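Gripper drops or crushes boxed goods, wrist cam setup – what am I missing?
Forum: End Effectors and Tooling
11 replies

zalby_bench
Posted in April, original poster

Hi all, long time reader and I finally have something worth asking. I look after one hand-held gripper tool here, two-finger linkage type, camera mounted looking down between the fingers. The shop bought it from a small outfit called Laranetti before I started and the folder that came with it is three pages, one of them the packing list. So I've been learning by taking it apart, which my boss loves.

My trouble is with retail boxes that have a shiny plastic skin on them. Plain cardboard is fine, all day long. Put the same size box in shrink film and it creeps in the fingers when I lift, tips over to one side, and if I squeeze harder to stop it the sides cave. I've wiped the pads with alcohol, I've snugged every screw I can reach, and I swapped the left pad for the right one to see if the lean would follow it. It didn't. The box leans right either way.

What I haven't touched is the pivots. They've got brass-colored rings in the joints and I don't know if those are pressed in or just sitting there, and I'd rather ask before I go at them with a punch. The tool has 500 hours on it if the sticker on the handle is to be believed (the sticker was written in pencil, so).

Anyone been here?

rostam_d
Reply 1

Welcome! Leave the punch in the drawer for now. Can you put up a still from the wrist camera with a box in the fingers? It's hard to say much about a lean without seeing how the blocks meet the sides. And tell us what you mean by snugged. If you mean snugged like a lug nut we may have found your problem already.

Rostam Dehghan, used to do palletizing, now mostly fix other people's palletizing

zalby_bench
Reply 2

Lug nut, ha. Wrist tight with a short key, no torque wrench small enough in the building. Pulled a still at lunch with one of the worst offenders, the food wrap.

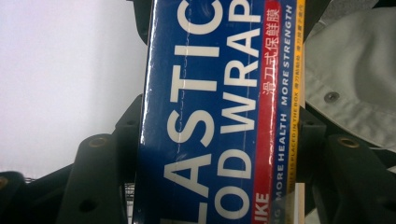
Wrist cam view, boxed food wrap on its side, leaning to the right toward the top.

I've got a carton of these to practice on so if somebody wants a different angle or a different grip height, just say so.

rostam_d
Reply 3

Thanks, that helps. So you've got a fastener recess in each of those angular blocks beside the box. Are those the screws you tightened? On the tools I've worked with, the block is supposed to rock a hair so it can settle flat on whatever it's holding. Crank that screw down and the block freezes at whatever angle it happened to be at, and then you're holding the box on an edge. An edge on slick film will walk. More squeeze only digs the edge in, and there go your box sides.

Back both of them off until the block just moves under your thumb, put a dab of medium threadlocker on so it stays there, let it cure overnight and try again.

bontu_w
Reply 4

I'm going to disagree with Rostam a little, sorry! Loose blocks on a worn linkage just give the slop two places to live. I'd check the pivots first. Close the fingers on nothing, hold the handle still and wiggle each tip sideways. If one side moves more than the other, that's where your lean comes from, and freeing up the blocks will hide it for a week and then it'll be back.

For the brass-colored rings, look at them with a flashlight before you decide anything. On ours at Gebremichael they're flanged bushings and they come out by hand once the pin is gone. I can't tell from a photo what yours are. If there's a bright crescent worn on one side, replace the pair, never just the one.

rostam_d
Reply 5

Fair, but he said plain cardboard is fine all day. A sloppy pivot would lean cardboard too, wouldn't it?

bontu_w
Reply 6

It would, and the friction would hide it! Cardboard grabs. You can carry cardboard with terrible geometry and never know. We ran one of our tools that way for months and only found out when packaging went to a glossy sleeve and everything started falling on the floor.

olter_loi
Reply 7

Both of you are assuming it's mechanical. How are you picking the boxes up? A box that's tall in the fingers like that has a lot hanging past the pads, and if you grab off center it's going to rotate no matter what shape the blocks are in. I'd mark the middle of one box with tape, grab exactly there 6 times, and write down what happens before taking anything apart. Costs you five minutes.

Also what are the pads made of? I couldn't tell from the photo. If they're hard plastic then no amount of adjusting will hold film very well. I put a thin silicone sheet on mine, degreased both faces first, and let the glue sit under a clamp for a whole shift. Not pretty, holds great.

– Lợi Vương

brendan_nm
Reply 8

Gonna put in a vote against the silicone, at least as a first move. It picks up every bit of dust in the building and then you're wiping pads twice a day forever. I peeled mine off after a month. Lợi's tape test is a good idea though, do that one before you listen to the rest of us.

olter_loi
Reply 9

Your building is a sawmill, Brendan. Of course it picked up dust.

brendan_nm
Reply 10

It is a very clean sawmill.

zalby_bench
Reply 11

OK, reporting back, and thank you all, I didn't expect this many answers. I went in the order of least damage.

Tape test first. Grabbed dead center 6 times, and it leaned right every time, maybe a bit less than before. So my aim wasn't helping, but there was more to it.

Then Bontu's wiggle. Left tip is tight. Right tip moves sideways enough that I could feel it click, and I'm a little embarrassed I never tried that. Pulled the right pin (it slid out with finger pressure, no punch, Rostam can relax) and the ring came out with it. It does have a flange, and there's a bright worn crescent on the inside just like she said. The left one looks better but has the start of the same thing. I've got a pair on order. The supplier wanted me to buy a bag of 88 and I talked them down to one set plus spares.

While it was apart I also backed off the block screws. They had been way too tight, that part was all me. The right block had been stuck at a visible angle, and it rocks now. So I think you both win, or at least I can't say who was more right until the new bushings are in.

With the old ring back in and the blocks free, I did another run on the food wrap and got a clean lift on most of them. The ones that slipped, slipped slower, if that makes sense. Haven't tried silicone yet. I'm keeping it in my pocket for if the bushings don't do it.

Two leftover questions. Do you grease these pivots or run them dry? The three-page folder says nothing. And has anybody got a number for how much side play is OK at the tip, or is it all by feel?

bontu_w
Reply 12

Ours run dry. Some bushings come with oil already in them and grease just makes a grinding paste with whatever is floating around, so ask the supplier which kind you're getting before you put anything on them. For side play I go by feel, if I can hear it I change it. Write the hours down when you fit the new ones, in pen this time!

rostam_d
Reply 13

Seconding dry. And check the pin while you've got it out, run a fingernail along it. If your nail catches, the new bushing will be chewed up in no time and you'll be back here telling Bontu she was wrong.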